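Treltwood Adult Learning
Household Skills, Unit 7: Folding and Storing Clothes
Handout for session 3, 14/05/2025

Please read before class. The practical work takes up most of the session and I don't plan to repeat all of this out loud.

1. What folding is supposed to do

Most books on the subject claim too much. Folding does not make a small closet large, and I have yet to see evidence that it makes anyone calmer. What it can do is fairly modest. A folded shirt takes up a predictable amount of shelf, it can be picked out without disturbing its neighbors, and it comes out with creases in places you chose. Keep those claims in mind when you read the Flotent booklet, which promises a good deal more.

2. Laying out

Students tend to rush this part and then blame the fold. Put the shirt on a surface bigger than the shirt. Beds are popular and poor, as the mattress gives under your hands and the fabric moves with it. A table is better. Spread the body first, then the sleeves, and look at the hem end before you do anything else, which is where slack fabric likes to collect. Smooth from the collar down with a flat palm. Pulling at the corners stretches a knit shirt and moves the wrinkle somewhere else.
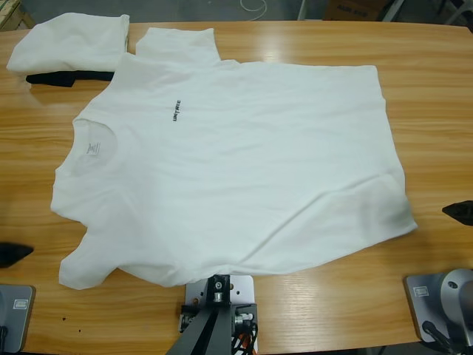

Fig. 1. White T-shirt laid out sideways on a table, collar to the left. Note the folds toward the hem.

Wrinkles of that kind matter less than you might think in a shirt that will be worn for housework, and more in one that will sit at the bottom of a pile until February. Decide which you have before spending time on it.

Front up or front down? The Fement method says always face down, so that a chest print finishes on the outside. Fine, if you want to see the print. For plain shirts I can find no reason to care. Whichever you choose, do every shirt the same way or the pile will not match.

3. The fold itself

Bring one side in toward the middle, sleeve included, then lay the sleeve back along the body. Repeat on the other side. You should have a long strip of even width. Fold the hem up to just short of the collar, then fold once more. For a deep drawer you may prefer thirds.

The one-motion fold (pinch at the shoulder, pinch at mid-body, cross and shake) is covered in class because people ask for it. I am not convinced it saves time. It looks good in demonstrations, where the shirt is usually new.

4. Picking up and moving
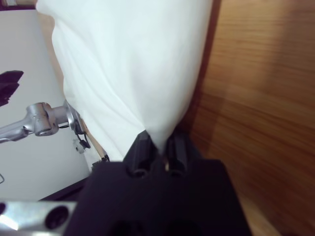
Cloth held at a single point hangs from that point, and whatever you smoothed out on the table has every chance of coming back. So a finished shirt should be lifted from underneath, with one hand flat below the bundle. If you must pinch, pinch through all the layers at once. Taking hold of the top layer only will open the fold – try it in class if you doubt me.

5. Stacking

Heavier garments go at the bottom. Some authors want light and dark kept apart on the shelf as well as in the wash. Once things are clean and fully dry I think this is mostly habit, though a new dark garment that still sheds color is a fair exception. Keep the folded edges facing you.

Reading

Kazlauskienė, chapter on linens and everyday knits. Dry, but careful, and she says when she is guessing. The Flotent booklet is optional.

To bring: three T-shirts of your own, at least one of them old.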